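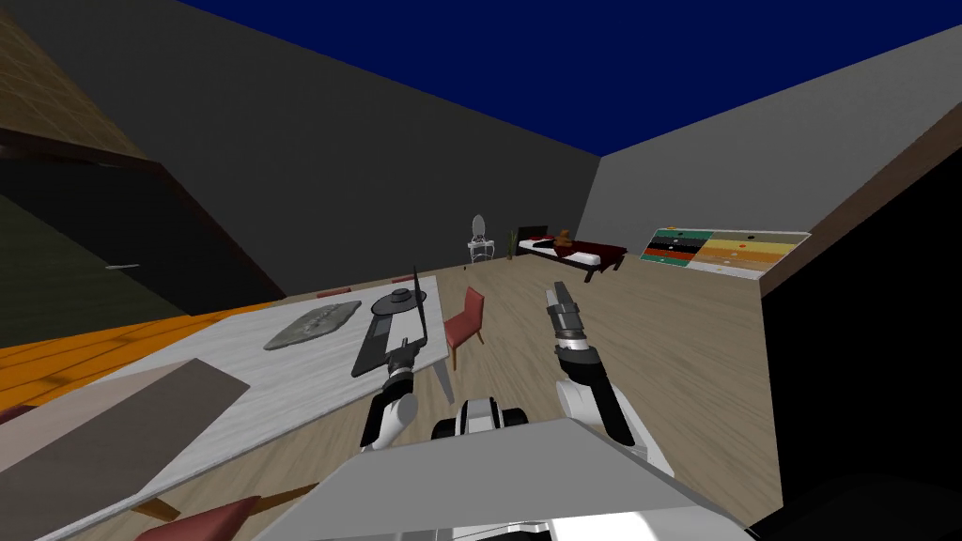
Ticket 4000: Komomska Press catalog, author notes missing
Opened May 4, 2019
Status: waiting on vendor

Reported: The page for the Belex river history has lost its co-author. The translator of the letters is now listed as sole author of a book set in 1811, and sales are up slightly.

Tried: Re-saved the record. Second name came back, first name left.

Tried: Re-imported the spring list from Weltorex. All 33 titles loaded, 18 of them filed under Cookery. Eleven of those are poetry.

Found: The contributor field stops at 2000 characters. The bio for this book runs well past that, mostly about the archive in Mittal and its opening hours.

Workaround: Cut the opening hours. Both names now show, in the wrong order. Author has been told and has replied at length.

Next: Weltorex says a longer field is coming in July. Leave ticket open.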